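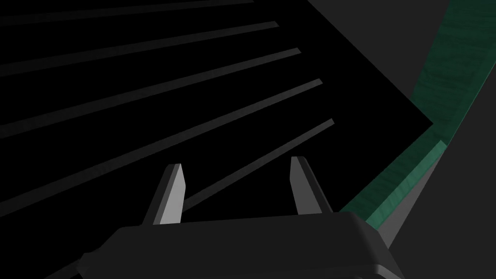
Dark panel, pale slats

Wallwood Forum > Outdoor Projects > Fences and Screens > Dark backing behind slats - yes or no?

We use cookies to remember your login and which threads you have read. Accept / Manage settings

marrowfat_jean
Hello all, I hope everyone's September is going well and you've got your onions in. I'm after some opinions before I spend any money. We have a side return that looks straight on to next door's bins (lovely people, terrible bins) and I'd like a screen at the end of it. My idea is a solid board painted black with light grey slats fixed across it, the same sort of contrast as at the top of my post, only mine would stand upright. The gap is 485 cm along the wall, so it's a fair bit of timber. My husband thinks black will make the whole passage feel like a coal hole. Is he right? And does anyone leave the slats unpainted and regret it?

satish nautiyal
Hello Jean, and welcome. I did very nearly this three summers ago and I still enjoy looking at it while the kettle boils. The dark colour makes the board fade back and the slats seem to float a little, which I found made our passage feel longer. Two coats of Ganex on the backing, one on the slats, and do paint the slats on all sides before you fix them up, because you will never get a brush in behind afterwards. I speak as a man who tried with a toothbrush.

PlumbBob
Going to disagree with Satish, in a friendly way. Black boards facing south get very warm and mine cupped badly in the second year. If Jean's passage gets the afternoon sun I'd go for a mid grey and leave it at that. Also a solid board is a sail. Over 485 cm you want proper posts, and not the little metal spikes either.

satish nautiyal
Fair point about the sun, ours faces north and I should have said so. I don't agree on grey though! Grey on grey looks like a car park to me.

hollyhock_lane
Can I put in a word for no backing at all? We left ours open with 19 mm gaps and the clematis has gone right through it. You do still see a bit of bin in winter, I'll admit, but the wind goes through too and I don't lie awake when it blows.

marrowfat_jean
Oh, this is all so helpful, thank you. It faces east, so we get the sun at breakfast and that's it until the next day. I do love the thought of a clematis, but I think I'd always be looking for the bins through it. What spacing did you use, Satish?

satish nautiyal
40 mm, using an offcut as a spacer so I didn't have to measure each one. Start from the top and let any odd gap fall at the bottom, where the pots will hide it.

PlumbBob
East is fine, I withdraw half my grumbling. I'm keeping the half about posts. Bhattacharjee's yard will cut them to length if you ring before 7 in the morning, and they're pleasant about small orders.

marrowfat_jean
Posts it is, then. I've bought a tester pot of black and one of grey from Astico and painted a bit of old shelf with both, and it's propped up by the back door so we can argue about it over supper. He has already moved it so the grey side is nearer the window.

Contact the moderators | Copyright Wallwood Forum | Back to top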